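Tins and trays wanted as Reston gift table returns

The gift table at Reston Hall is coming back for a second spring, and if last year's cheerful muddle of ribbon, tissue paper and borrowed scissors is anything to go by, it should be a very happy afternoon indeed.

Eldana Alemayehu, who started the whole thing off in February last year with a carrier bag of old biscuit tins (and not much of a plan, she admits), is hoping to have 100 boxes filled and ready to give to neighbours who don't get out as often as they'd like. The first table managed 64, so there is a fair bit of filling to be done!

Boxes of every sort are welcome, round or square, so long as they have a lid that stays put. Red ones went first last time, and the flowery trays were so well liked for setting out the sweets and small bits that several people asked where they could buy one. Most had come from kitchen cupboards, and Eldana would love a few more on loan, pink roses, daisies or whatever you have at home.

Selamawit Ambaye will be looking after the wrapping end again.

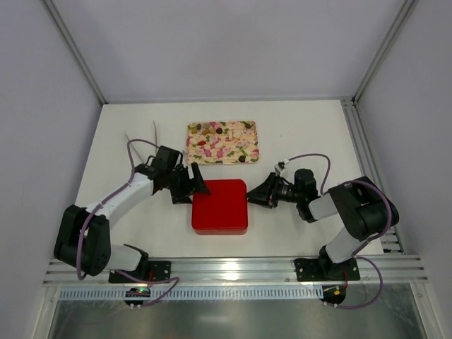
"I always tell people to put the little things out on a tray first and have a good look at them before anything goes in the box," she said. "You choose better that way, and you eat fewer of them as well, or at least I do."

Lids are best left off until the name card has gone in, as a good many had to be prised open again last year. Sweets should be wrapped if possible, and anything with nuts in it needs a label.

Boxes and trays can be left in the hall porch any morning before 10. Please put your name underneath any tray you would like back.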